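4.3 Filling the Plomeck Snack Tray

The Plomeck holds more than you expect and less than your coworkers want. Set it up before 4 p.m., when supplies in most offices begin to vanish.

1. Clear a patch of table. Move phones to one side; they are not snacks.
2. Tip out the sweets and spread them so you can see what you have.
3. Pick out stray wrapper pieces. An empty wrapper is a cruel thing to find in a tray. 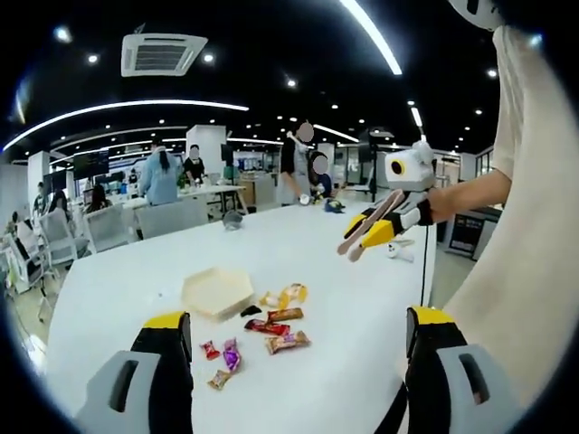
Sweets out on the white table
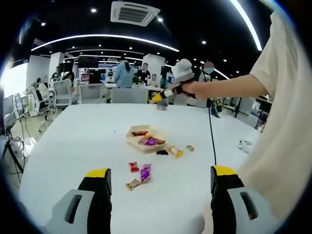 4. Put small twist-wrapped candies in first. Bars go in last, lying flat.
5. Keep one flavor to a compartment if your model has them. This will last until the first visitor.
6. Close the lid, if fitted. Do not sit on it to make it close.

Note: Chocolate left near a sunny window becomes a different product. Ulden does not replace it.

Caution: Do not microwave the tray. See page 27 if you already have.

Refill inserts are sold separately as part no. 654.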